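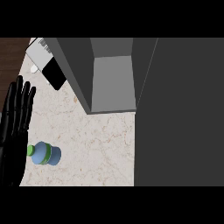 Figure 1. The bottle task in the simulated kitchen, seen from above the counter.

3.2 Task setup and student work

The second module of the course asks students to teach a simulated hand to pick up a bottle from a kitchen counter. All of the work is done in simulation, using a kitchen model the course staff built on top of the Volness simulator. Each team controls one humanoid hand and gets the same starting files, the same control interface and the same scoring script. What changes between trials is the pose of the bottle. In the hardest group of starting poses the bottle lies on its side with the cap toward the hand, as in Figure 1, where the green cap sits almost against the palm and the fingers are still straight. A hand that simply closes from this position tends to push on the cap, and the bottle slides away across the counter. Students had to find an approach that brought the fingers around the body of the bottle first.

We chose a bottle for this module after trying several other objects with an earlier class. Boxes were too easy, and most teams solved them by squeezing from two sides. Thin objects such as spoons were too hard for a first assignment and led to long arguments about contact settings that had little to do with the course goals. A bottle on its side can roll, has a clear long axis, and can be picked up in more than one way. It gave teams something to disagree about.

The class had 19 students, working in teams of 2 or 3. None of them had programmed a robot hand before, though most had taken the introductory programming course. Teams were formed by the instructor, Sekar Sopacua, using a short survey about prior experience. The module began on a Monday in February with a lab session in which students moved the fingers by hand using sliders. We kept this session unscored. Its purpose was to let students see how the joints affect each other before they wrote any code.

After the slider session, each team recorded demonstrations with the Trorow glove interface and used them to train a grasping policy. Teams were free to decide how many demonstrations to record and how to spread them over the starting poses. The training script was fixed and allowed 2000 update steps per run. We set this limit so that teams with faster computers at home would not have an advantage, and so that a run could finish within one lab session. Teams could change the observation inputs, the finger closing speed and the reward terms used in the last stage of training. They could not change the friction values or the shape of the bottle.

Each team kept a written log. An entry had to state what the team changed, what they expected to happen and what they saw when they replayed the trials. We read the logs alongside the submitted code, following the coding scheme from our pilot at the Kravchuk summer program. Two of the authors coded the entries separately and then met to settle differences. Most differences came from entries where a team changed several things at once, and we marked these as mixed.

The logs show a common pattern. Early entries talk mostly about the fingers: which one touched first, which one bent too far, whether the thumb was late. Later entries talk more about where the hand was before the grasp started. One team wrote that they had "spent a whole lab fixing the thumb when the wrist was in the wrong place." Similar remarks appear in the logs of other teams, usually after they had watched failed trials at low speed. The replay tool was added as a convenience, and we had not planned to study its use. In the next version of the course we will record when it is opened.

Teams also differed in how they handled poses with the cap toward the hand. Some recorded extra demonstrations for these poses only. Others added a short wrist motion before the grasp and left the training data alone. The second group wrote less code but needed more time to explain it in the oral review, where every team member had to answer questions about the submitted policy.

At the end of the module all policies were run on the same held-out set of starting poses on the Grunumbridge lab server - no team had access to these poses beforehand. A trial counted as a success if the bottle was lifted clear of the counter and was still held when the trial ended. Dropping the bottle and catching it again before the end was allowed. Scores were shared with the teams before the oral review, and the grading rules are given in the appendix.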